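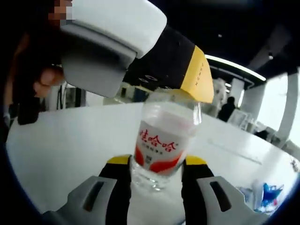 Orach Bottle Set, README

This data was collected by the student robotics club of Tollanstead in November. It contains 1204 short recordings of two hand-held grippers working on one bottle. Each recording is 30 seconds or less.

Folders
train – 39 sessions
test – nine sessions, 48 in total with train

The train sessions were made by first-year members, so the speed of the hands is not always the same. Please do not mix the two folders.

Faces are blurred. Questions and corrections can be sent to Hạnh Ung.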